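Wrist camera overexposes with dark hand in view — fixed exposure or different mount?

Ezekiel Ambrose
I'm comparing two wrist cameras, the Gerance and the Flanberg, on a black multi-finger hand. Whichever one I bolt on, auto exposure looks at all that black plastic, decides it must be midnight, and turns the room into milk. My hand is beautifully exposed. I already know what my hand looks like. 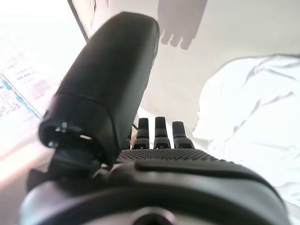 Wrist view, auto exposure, thumb on the left.

Fixed exposure at 2 ms helps with the walls, but then the grip pad goes to mush and I can't make out the dots. Gain is at default. The other headache is the thumb, which eats a good part of the picture when it's up.
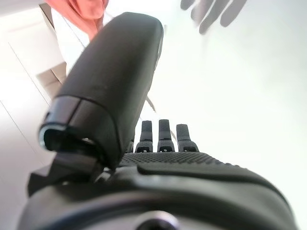

I'd like to keep the mount if I can, as I've reprinted it more often than I'll admit to my boss. Is there a setting I'm missing, or do I move the camera?

Ascombe61
Set the metering region. Both cameras should let you draw a box. Put it over the gap between the thumb and the fingers, leave the housing out, and turn auto back on. Cap the gain while you're in there, or it will find a new way to annoy you. For the thumb, try tipping the camera toward the fingers before you reprint anything.

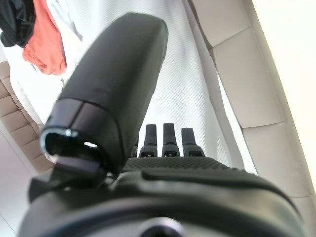 Posted by Owen_489, July, 200 views

Metering box, yes, but check it with the hand open and closed. Mine was perfect until the thumb folded into the box, and then — milk again. I ended up locking exposure at the start of each grasp. Ugly, works.

Ascombe61
or buy a white hand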